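Guno hand gripper pair, reviewed after a season with the club

I was against buying these. Our club has 2,000 dollars a year to spend, most of it goes on motors and entry fees, and a pair of grippers you squeeze with your own hand looked to me like a pricey set of kitchen tongs. Shufen Su, who coaches the younger team, wanted them for the table-setting project, and she got her way.

The project, for anyone who hasn't seen the Clandum student challenge, asks a team to teach a robot to sort tableware. The students do the job themselves first, with hand-held grippers, over and over, and the robot is supposed to learn from those runs. I have doubts about how much it learns, but I'll stick to the hardware.

Setup. The box says ready in minutes. Ours took most of an evening. The instructions are one folded sheet, and step 3 shows a part that was already fitted. One linkage was stiff out of the bag and needed backing off a quarter turn before a twelve-year-old could close it.

Grip. Better than I wanted it to be. The pads are textured and they hold on to thin things. Forks are easy, spoons are fine if you come in at the handle. Chopsticks are where the students lose their tempers. Lying flat on a cloth they give you very little to get hold of, and if the jaws come down a hair too high you pinch air. Shufen set a target of 100 clean pickups per student. The patient ones got there. Two of mine quit and went back to the drive base, and I can't say I blamed them.

Comfort. Poor. The handle was made for an adult, and after a long session the kids were shaking out their wrists. Guno sells a smaller one separately, naturally.

Durability. No breakages yet, but the pads on our older pair are starting to lift at one corner. Replacement pads come in packs of 4 and the shipping costs more than the pads do. We tried the cheaper Fang pads in January and they slid off.

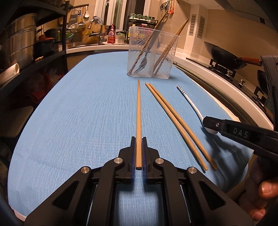
Tukimgate, October 2018

Chopstick practice on the kitchen table, with one gripper closed on a single stick and a second one coming in by the spoon. Working on a cloth is harder than working on a bare board, in my view, and the contest rules don't say which you'll get, so we do both.

Would I buy them again? With club money, one pair, maybe. I would not buy the carrying case, which doesn't fit the grippers with the pads on. I'd also ignore the claim on the website that students will "master manipulation in a weekend." Ours had a whole season and they are decent with forks.

Shufen would give them a higher score and has told me so more than once. Mine is 3 out of 5, and I'd take half a point back if they rewrote that sheet.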